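Canteen and Back Kitchen – Monthly Safety Checklist
Dridberg site, Building 2
Inspected by: Fumiko Ueda
Date: 10 March 2002

Marking: OK = no action. C = see comment. F = must be fixed before next inspection.

1. Entrance and floors

1.1 Floor mats lie flat, corners not lifted – OK
1.2 Floor drains covered – C
Comment: The cover near the dish room moves when a person steps on it. I put it back and pressed it down, but one screw is missing. Please order the same size as last time.
1.3 Wet floor signs available – OK
1.4 Passage to rear exit is free – F
Comment: Three crates of the Drusik cleaning liquid stood in the passage again. I wrote the same comment in July. The crates must go to the chemical cupboard on the day of delivery.

2. Fire equipment

2.1 Extinguisher no. 77 (dining room) – OK
2.2 Extinguisher no. 91 (back kitchen) – C
Comment: The pressure is in the green part, but the tag is difficult to read. A new tag is needed.
2.3 Fire blanket beside stove – OK
2.4 Emergency lights – OK
Comment: I held the test button for one full minute on each light.
2.5 Exit plan on wall – C
Comment: The plan still shows the old door to the storage room. This door was closed with bricks before I started to work at Dridberg.

3. Serving tools and dishes

3.1 Ladles and spoons without cracks or melted edges – C
Comment: Two black spoons from the second drawer have rough edges and I took them out. Plastic tools must not stay in a hot pot between servings.
3.2 Bowls and plates without chips – C
Comment: Four soup bowls were thrown away. Please check the rim with a finger, slowly, and not only with the eyes.
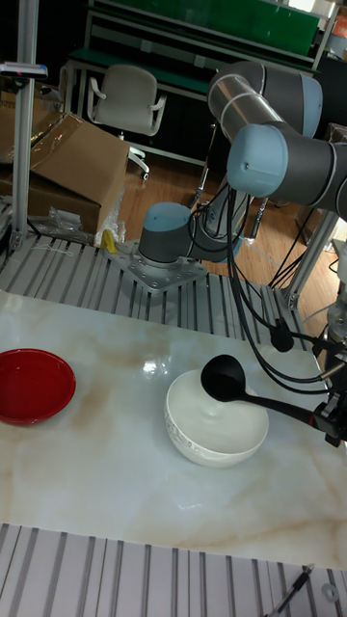 Black plastic ladle and white ceramic bowl.

3.3 Knives stored in the rack – OK
3.4 Cutting boards separated by color – OK
Comment: The green board has deep lines. It can be used until next month, then replace.

4. Cold storage

4.1 Refrigerator A, door seal – OK
4.2 Refrigerator B, door seal – F
Comment: The seal is loose at the bottom corner. A sheet of paper can be pulled out without any resistance. Nomura service should be called – their number is inside the office cupboard door.
4.3 Food covered and dated – C
Comment: Most boxes have a date. One box of cooked rice had no date and was thrown away.
4.4 Raw meat on lowest shelf – OK

5. Electrical

5.1 Plugs and sockets without damage – OK
5.2 Cables kept away from water and hot surfaces – C
Comment: The kettle cable is too long and was lying in the sink area. I tied it up.
5.3 Meter reading written in the book – OK
Comment: Last reading 1,505, today 1,548.
5.4 Covers on all switches – OK 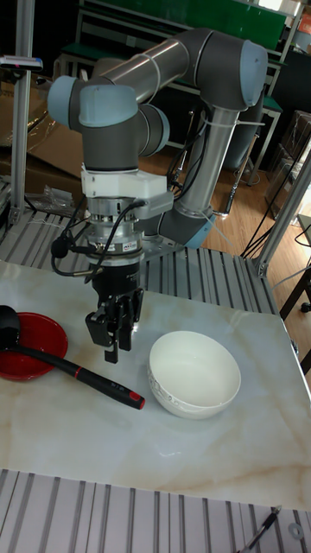 Black cables along the lower link, white zip tie near its top.

6. Hygiene and first aid

6.1 Soap and paper towels at hand sink – OK
6.2 First aid box complete – F
Comment: No burn gel and only one blue plaster left. The Jorneo refill pack contains both.
6.3 Accident book in its place – OK
6.4 Waste bins have lids – C
Comment: The pedal of the large bin is stiff, so people open it by hand. A little oil may be enough.

Items marked F: 1.4, 4.2, 6.2. Please write your initials beside the item when it is done, and return this sheet to the tray in the office – not to my mailbox.

F. Ueda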